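Bindeo abre su nave de Stetden para enseñar cómo un robot aprende a manejar ropa

La empresa recibió en noviembre a 91 visitantes, entre vecinos, alumnos de formación profesional y comercios de la zona

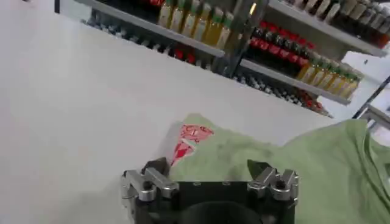
Bindeo celebró en noviembre su primera jornada de puertas abiertas en la nave que ocupa en Stetden, donde desarrolla programas para brazos robóticos destinados al comercio y a los pequeños almacenes. El recorrido empezó a las diez de la mañana y se hizo en grupos reducidos, con tres paradas. La que reunió a más gente fue la dedicada a los textiles, en una mesa blanca instalada junto a unas estanterías metálicas con botellas de zumo y de refresco de cola. Sobre la mesa, una camiseta verde claro con un estampado rojizo y, encima, la pinza del robot, de cuerpo negro y soportes metálicos a los lados. Las estanterías se usan en otra prueba, la de reposición de bebidas, que los asistentes pudieron ver por la tarde.

Kwan-ho Tu, responsable del área de manipulación, se encargó de las explicaciones. Según contó, la ropa sigue siendo uno de los materiales más difíciles para una máquina porque cambia de forma cada vez que se toca. «Una botella la coges y sigue siendo una botella. Una camiseta, en cuanto la levantas por una esquina, ya es otra cosa», resumió ante uno de los grupos.

El sistema, al que en la empresa llaman Wei, parte de una cámara pequeña situada cerca de la pinza. Con esa imagen el programa busca bordes, costuras y pliegues, y decide por dónde agarrar. Durante la jornada se hicieron 41 intentos de doblado delante del público. Bindeo no ha difundido el detalle de los resultados, aunque Tu reconoció que varios hubo que repetirlos – casi siempre porque el robot cogía dos capas de tela cuando debía coger una – y que las mangas siguen dando problemas.

Entre los asistentes había un grupo del centro de formación profesional de Pranville, que aprovechó para preguntar por las prácticas. La empresa acepta alumnos desde el curso pasado y tiene previsto mantener el programa. Algunos estudiantes pudieron mover el brazo a mano, con el motor en modo libre y un técnico al lado, y grabar una trayectoria sencilla que el robot repitió después.

También hubo preguntas sobre el empleo. Una comerciante que tiene una tienda de ropa en el centro quiso saber si la máquina está pensada para sustituir al personal del almacén. Tu respondió que por ahora es demasiado lenta para eso. Cada prenda le lleva bastante más tiempo que a una persona, y el objetivo inmediato es que pueda ordenar devoluciones fuera del horario de apertura, cuando la velocidad importa menos. No quiso dar una fecha para la primera instalación en una tienda.

La segunda demostración, ya por la tarde, consistió en colocar botellas en los estantes. Es la parte más avanzada del trabajo de la empresa y la que, según sus responsables, está más cerca de salir del taller. La tercera parada fue el banco de montaje, en el que se preparan y revisan las pinzas. Los dedos se cambian según el objeto que haya que coger y se desgastan pronto con los tejidos gruesos, por lo que en la nave se guardan siempre juegos de repuesto.

Bindeo trabaja en Stetden desde hace más de 3 años y tiene una plantilla de 10 personas. La compañía quiere repetir la jornada en primavera, esta vez con un turno reservado para colegios – varios lo pidieron y se quedaron sin plaza. Las inscripciones se abrirán en la página de la empresa, y la entrada volverá a ser gratuita.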